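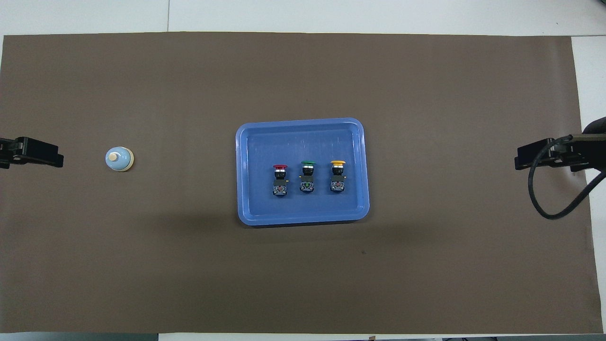
Mushroom push buttons: do I need to take them apart to fit them in a panel?

Asked by Neema Rotich, 2012-05-20
Filed under: Workshop and Electrical > Switches
Viewed 1168 times

I am building a small control box for the dust extractor in our shared workshop. I have three push buttons for it, a red, a green and a yellow, all with the mushroom type cap. They came out of a drawer of spares, with no box and no leaflet. They are sitting in a blue tray on the bench at the moment while I mark up the lid.

Each one has the coloured cap, then a silver ring under it, then a square black body, then a block with the screw terminals on the end. The lid is sheet steel. I have drilled holes before for cable glands but never for this sort of switch.

What I would like to know:

Does the whole thing go through from the front, or does the back come off first? I can't see how the square part would ever go through a round hole.

How far apart should the holes be? The lid is not large and I would like all three in one row.

Is there a proper use for each colour? I was going to have green for start and red for stop, but I don't know what to do with the yellow. I could leave it out.

The extractor is single phase and has its own switch on the motor housing at present. An electrician is coming to do the mains side, so I only need to get the box ready.

3 answers

Answer from Fikri Harahap
Marked as helpful by the person who asked

The back comes off first. Most buttons of this pattern are in two parts, the head (cap and ring) and the contact block. The head goes in from the front of the lid and the block is fitted from behind.

How they separate depends on the maker. On some there is a small lever or catch on the black part which you push across, and then the head turns a little and lifts out. On others there are one or two small screws that clamp the body, and you slacken those. Look at the sides before you pull at anything. If it does not come apart with light pressure you have not found the catch yet. I broke one on a Driris panel by forcing it and the block was no good afterwards.

Once the head is off you will probably find a threaded plastic or metal nut behind the ring. Undo that, put the head through the hole, do the nut up from the back, then put the block on again.

Hole size: the common one is 22 mm, and 22.5 mm gives a bit of clearance. There are also 16 mm and 30 mm types, so measure yours across the thread with callipers once it is apart. Do not measure the ring, as the ring is meant to be wider than the hole. A step drill does a tidy job in thin steel. Clamp the lid to a piece of scrap wood and drill a pilot first. File the burr off both sides or the seal will not sit flat.

Some heads have a small tab that stops them turning, and those need a notch in the edge of the hole. A needle file will do it. If there is no tab, ignore this.

Spacing: mushroom caps are wider than flat ones, so the usual 30 mm centres can be too tight for fingers. I would go to 50 mm if the lid allows. Also check the blocks at the back. They need space for the wires as well as themselves, and you have to be able to get a screwdriver on the terminals. Stand them in a row on the bench at the spacing you want, then try it with a screwdriver in your hand.

Check the depth of the box too. People forget this and then the lid won't shut.

Answer from Kelly Lambert

On the colours. Red for stop and green for start is what anyone walking up to it will expect, so keep to that. Yellow is generally used for something abnormal, such as a reset after a fault. If your extractor has no reset then leave the yellow one in the drawer. A button that does nothing will only get pressed.

Find out what is inside each block before the electrician comes. A stop button normally wants a normally closed contact and a start button a normally open one. It may be printed on the block, NC or NO, or you may see the terminals numbered 1 and 2 for closed, 3 and 4 for open. If in doubt put a meter across it with nothing connected. Continuity when you are not pressing means closed. You can usually swap blocks between heads of the same make if you have them the wrong way round.

One more thing, a red mushroom is not automatically an emergency stop. A proper one stays in when pressed and has to be twisted or pulled to release. If yours springs straight back it is an ordinary stop button. Don't label it as emergency.

Ask the electrician about earthing the steel lid.

Answer from Carla Rawashdeh

I just bought a ready made box from Ekico with the holes already in it. Saves a lot of bother. Can't remember what it cost.

Comments

Neema Rotich: Thank you both. I found the catch, it was on the side and I had taken it for part of the moulding. The thread measures 22 mm. I have marked out at 50 mm and there is room, just. The yellow is going back in the drawer.

Marama Tamihana: Can I ask whether the same applies to a plastic lid? Mine is quite soft and the step drill grabbed.

Fikri Harahap: Same hole, slower speed, and put tape over the face. Don't overtighten the nut.

This question is closed to new answers.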